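4. Rooms, boxes and your first real list

By now you should have Vetlow installed and a household set up (mine's called Oltdale, after the street, because I have no imagination). This is the part I like best! We're going to make some rooms, put some boxes in them and get a few items on the list before you run out of puff.

Grab a cuppa and pick one room to start with. I always tell people to leave the garage till last. I started with mine and didn't open the program again until September.

4.1 Make a room

1. Open the Places tab and tap New Room.
2. Type a name. You get 60 characters, but short names are easier to read on printed labels. "Spare room" is plenty.
3. Choose a colour for it. The colour shows up down the side of every item in that room, so don't make them all grey like I did.
4. Tap Save.

Note: you can rename a room whenever you like and the items stay put. Deleting a room is another story – see the caution at the end of 4.3.

4.2 Make a box inside the room

Vetlow calls anything that holds other things a box. Drawers, tubs, suitcases, the biscuit tin with the buttons in it, all boxes.

1. Tap the room you just made, then Add Box.
2. Give it a name you'd say out loud. "Kids' bits" beats "Container 3" every time.
3. Leave the number alone. Vetlow hands these out itself and they're never reused. My newest box is 631, which sounds a lot fancier than it is.
4. Tip everything out somewhere flat and add the items one by one. Small toys and hair clips can go in as a single group item if you don't care about them separately.
5. Add up to 8 photos to the box, then tap Done.

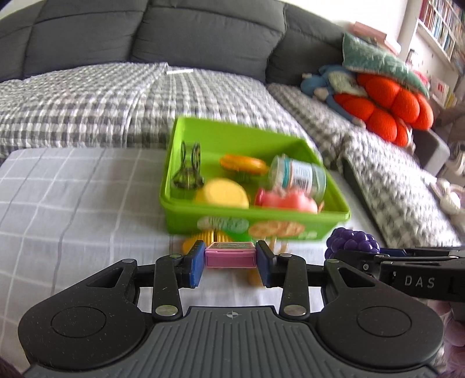
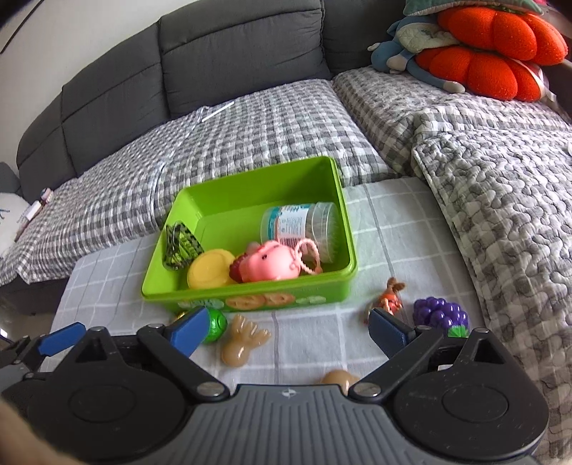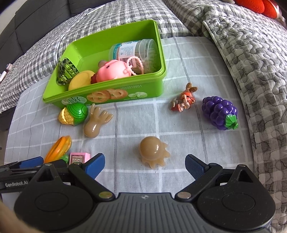
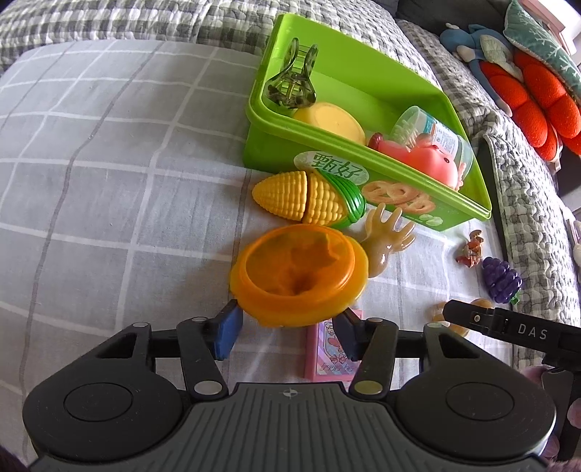
Can I move a box to another room without typing everything in again?

Press and hold the box name, choose Move, and pick the new room. Everything inside goes along with it, including photos and notes, and the box keeps its number.

4.3 Check your work

1. Go back to Places and tap Refresh. The item count beside the room should have gone up.
2. Search for one thing you've just added. If it doesn't come up, look under Unsorted, where items land if you forget to tap Done.
3. Tap Back Up Now. Vinzenz Strebel, who tested the early versions for us, lost a whole linen cupboard by skipping this step and I still hear about it.

Note: the free plan stops at 200 items. A group item counts as one, so use groups for the fiddly stuff and you'll get a fair way through a small unit before you hit the limit.

Caution: deleting a room deletes every box in it, and there's no undo. Move your boxes out first. If you only want the room out of sight, use Hide.

Caution: don't run a backup and print labels at the same time on the older Hustby printers. The labels come out with the right names and the wrong numbers – very annoying once they're stuck on.

Labels are next, in section 5.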